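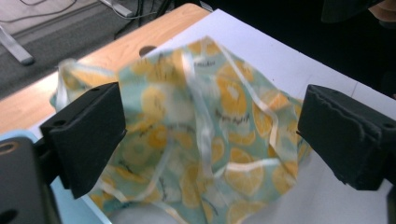
Second pair of hands wanted at Vullis

Hi, I'm Fadime Polat and I run Vullis, a little shop selling tea towels, aprons and napkins. I've been doing the lot on my own for 3 years and my dining table has had enough!

I'm after someone for two mornings a week, starting in February. You'd be folding, labelling and packing orders (110 in a busy week, fewer after Easter), answering the odd email and telling me when a colour combination is dreadful. Pay is $32 an hour, and I shout the coffee.

No experience needed, but you should be fine on your feet and happy with the radio on. A driver's licence would be handy, as we drop parcels at the Carkau depot by noon and the bus takes almost 45 minutes.

Keen? Pop in before lunch and ask for me, or leave a note with your phone number at the counter. A few lines about yourself is plenty, I don't need a résumé.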